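In defense of the badly wrapped present

Jun 4, 2020

My aunt wrapped everything in the Sunday comics and we all thought she was cheap. She probably was! But I can still tell you what was in half of those packages, and I couldn't tell you one thing I got last year in a glossy box with a magnetic flap.

I've been thinking about this because I ordered a birthday gift from Womer in March and at checkout they wanted 16 dollars for the "signature wrap." Sixteen dollars, on a candle. And I paid it, because I was tired and it was one click, and my friend Solveig Midtbø opened it over video and said "oh, fancy," and set the box aside, and then we talked about the candle for maybe a minute. The wrapping was perfect. It was also done by a stranger in a warehouse who has never met either of us, and I think you could feel that (or I could, anyway, sitting there in my kitchen out 16 bucks).

Now, I know the argument for paper. Paper is fun to rip. Kids love ripping it, I loved ripping it, and I'm not going to march into a six-year-old's party and hand out linen squares. But for grown-ups? We peel the tape off with a fingernail so we don't seem greedy, fold the paper up, say we'll reuse it, and then we don't. I have a drawer that proves this.

So I've gone over to cloth, and I'd like to bring you with me. Any cloth. An old scarf, a napkin that lost its set, the good part of a shirt. I buy remnants from a shop called Khương that keeps a bin by the register, 2 dollars apiece, and most of them are ugly in a way I've come to love. You put the thing in the middle, pull the corners up, tie something around it and stop. That last step is the hard one. People fuss. They watch a video where the knot comes out like a rose and then they get mad when theirs comes out like a cabbage.

Cabbage is fine! A lumpy bundle says a person stood at a table and did this for you with their own hands, and got a bit lost partway through. Sơn Mai, who lives downstairs from me and bakes, once gave me nine cookies in a dish towel with a shoelace around it, and I have thought about those cookies more than I've thought about some weddings.

The other complaint I hear is that you never get the cloth back. No, you don't. It's part of the present. I gave my brother a jar of mustard in a piece of checked flannel and it's now the thing his glasses live on, and I'm prouder of that than the mustard.

I'll admit there are limits. A bicycle is a problem. Anything with a battery tends to come in a box so big you'd need a bedsheet, and at that point just put a bow on it and turn off the lights. Small stuff is where cloth shines, soap and tea and jars and little tins, things that look like nothing much in a gift bag with a sheet of tissue sticking out.

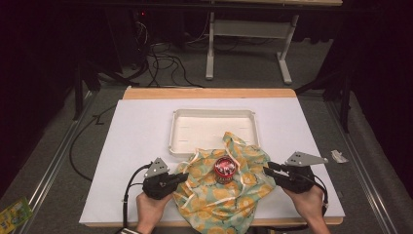

And please, skip the tag. If you're in the room when they open it, they know who it's from.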